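Home Workshop Kitchen Garage Tips Contact

GRIPPER ARM ON THE KITCHEN TABLE — WHAT WORKED FOR US

Quick notes from the arm build, typing these up before I forget. Nevzat Tuncer did most of the wiring, I did brackets and swearing. Shared shop at Preltbridge for the drilling, my place for the rest.

Clamp the base first. Before power, before anything. Ours walked 8 inches along the bench on the first homing run and took a mug with it.

Measure reach with the gripper ON. We had 349 mm on paper and forgot the fingers. Moved all the practice stuff in closer and redid the tape marks.

Cables. Leave slack at the wrist, more than looks right. Spiral wrap, not tape. Tape goes gummy and then you are picking at it with a fingernail for an hour. One zip tie per joint, snug not tight — you should be able to slide the bundle with a thumb.

Fingers. Go for plates with a bit of width, skinny ones twist. Round the corners with a file. If knobs slip, a strip of thin rubber on the inside face, contact cement, leave it overnight with a clothespin. Wipe with alcohol first!! I skipped that once and peeled the whole strip off in the morning.

Lids are harder than they look. Come in level with the knob, one finger each side, close slow, wait a beat, then lift. Don't grab the rim. Lift straight up an inch before you go sideways or the rim catches the pan and drags it. A short fat knob is easier than a loop handle, at least with our fingers.

Glass lids mess with the wrist camera. Glare mostly. Turn off the overhead light and use a lamp from the side, or just wait till late afternoon. Mercedes Correa says a dull tabletop helps to, and she's right, my old shiny one was hopeless.

Keep the cooker unplugged while you practice. Cold pan, no water. Put something light in the pan so you have a target to look at. Add water only when you've had a good run of clean lifts, and then with towels down.

Close force — start low. Ours goes 0 to 255, I keep it at 155 for lids and 31 for anything soft. Write the numbers on masking tape and stick it to the controler box, you will not remember them.

Screws. Blue threadlocker on the wrist ones. Check them every time, takes a minute. Lost one down the sink already.

Crumbs get in the finger joint. Old toothbrush, dry. No spray cleaner near the motors.

Stop button within reach of your LEFT hand if you drive with the right. Moved ours in March and should of done it sooner.

Still to do: better bracket for the camera, longer power lead, a proper bin for the Sirko offcuts.

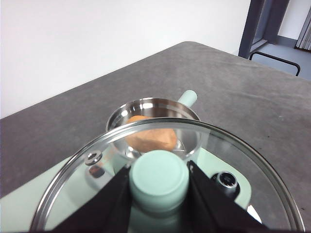

Lid held by the knob, fingers either side, small steel pan behind the glass.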